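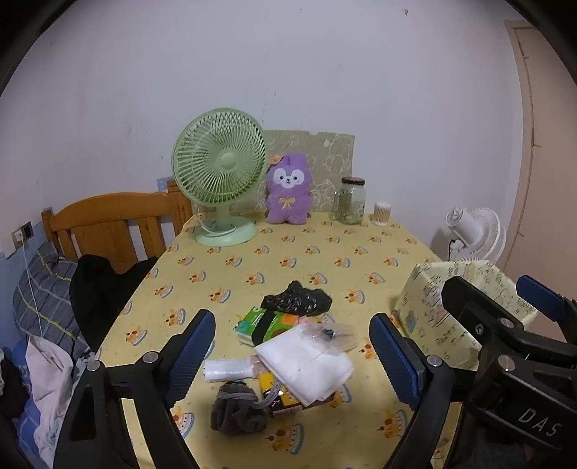

Que quejarse delante de Dios es faltarle al respeto, y que por eso en casa siempre se rezó dando gracias y nada más: así me lo comentaron a la salida en Irkovstead, con mucho cariño y bastante preocupación, después de la primera charla.

(Empezar por ahí, sin prisa. Dejar que la gente se reconozca en el comentario antes de abrir la Biblia.)

## Entrada

- Buenas tardes, gracias a la gente de Sotirholm por el café y por las sillas, que ya sé lo que cuesta juntarlas.
- Contar que yo también crecí con esa idea. De niño pensaba que a Dios se le hablaba como se habla al médico cuando uno quiere que le den el alta: todo bien, doctor, todo bien.
- Pregunta para el salón: ¿cuándo fue la última vez que le dijeron a Dios que algo no lo entendían? No hace falta levantar la mano. Silencio, contar hasta donde se aguante.

## El texto: Salmo 43

Leerlo entero, son cinco versículos. Despacio. Si hay alguien con buena voz en las primeras filas, pedírselo.

- Explicar que muchos lo leen junto con el salmo anterior, como una sola canción, porque comparten el estribillo: «¿Por qué te abates, oh alma mía?».
- Detenerse en el versículo 2. «¿Por qué me has desechado?» Eso se lo dice a Dios, a la cara, y en la misma frase lo llama «Dios de mi fortaleza». Las dos cosas juntas. Repetirlo, que la primera vez se escapa.
- Versículo 3: «Envía tu luz y tu verdad; estas me guiarán». Aquí cambia el tono, pero ojo, todavía no ha cambiado nada en la vida del que ora. Sigue lejos, sigue con enemigos. Lo que pide es camino.
- El final es una conversación con su propia alma. A mí esto me conmueve mucho — hay mañanas en que también tengo que sentarme a hablar con la mía, y no siempre me contesta.

## La historia de Quaye

(Si vamos mal de tiempo, acortar. Si vamos bien, contarla completa, que es la que la gente recuerda.)

En Quaye, en noviembre, hicimos una tarde de lamento. Papelitos, lápices, una cesta junto a la puerta. Cada uno escribía su queja y la dejaba doblada. Yo esperaba poca cosa, la verdad, y vinieron más de 200 personas. No leímos ninguna en voz alta. Cantamos, nos quedamos un rato callados, y al salir una señora me apretó la mano y me dijo que llevaba años enfadada y que le daba vergüenza que Dios se enterase. Como si no lo supiera ya, ¿verdad? Nos reímos las dos personas y luego lloramos un poquito.

## Volver al comentario del principio

- El respeto de los salmos es el respeto de quien se atreve a llamar a la puerta de noche. El que no confía no llama.
- Aclarar que agradecer sigue siendo hermoso; quien tenga hoy el corazón contento, que lo disfrute y que dé gracias, faltaría más.
- Cuidado con la queja que se reparte por los pasillos y nunca llega a la oración. Decirlo con suavidad, sin mirar a nadie.

## Cierre

- 10 minutos para escribir cada uno su propio salmo, aunque sean dos renglones. Las hojas las trae el grupo de Tresteo; comprobar antes que hay bolígrafos.
- Oración final con el estribillo, todos juntos.
- Avisar de que la merienda es en la sala de al lado.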